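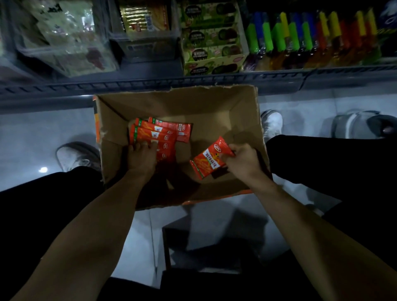 Speaker notes - Carton packing density and shelf replenishment
Gwendolyn Kapoor, Skenside
June 21, 2018

Slide 1. Title. Introduce self, mention that Haris Dervishi ran the store side of the trial and will take questions on labor hours.

Slide 2. The problem. Small flexible packs are sold by the piece but shipped by the carton. Case quantity is usually set by the supplier's line speed. The store inherits it. If the case holds more than the shelf can take, the remainder goes back to the stockroom and gets handled twice.

Slide 3. Definitions. Case quantity, shelf capacity, residual. Residual is what is left in the carton after one fill. Read the formula aloud, people in the back can't see the subscript.

Slide 4. Trial setup. 26 stores, 106 items, all ambient snacks and dry goods. Kadrić supplied the cartons. No fresh, no frozen. Control stores kept the old case sizes.

Slide 5. Results. Residual handling fell by nearly 40 percent where case quantity was matched to shelf capacity. Pause here. Point out that the gain is uneven: slow items account for most of it. Fast items sell through before the second trip matters.

Slide 6. Costs. Smaller cases mean more board per unit and more labels. Vekow priced this for us in November. Their figures assume single-wall board throughout - say so, Damir Petek will ask.

Slide 7. Pillow packs. They slide, so a half-empty carton does not stack well. Dividers help but slow the packer down. We tested one divider design only and dropped it.

Slide 8. Next steps. Repeat with the Prokgate stores, where shelves are 10 centimeters shallower. Mimoza Softić has the item list.

Backup slides: board grades, store map, raw residuals by item. Skip unless asked.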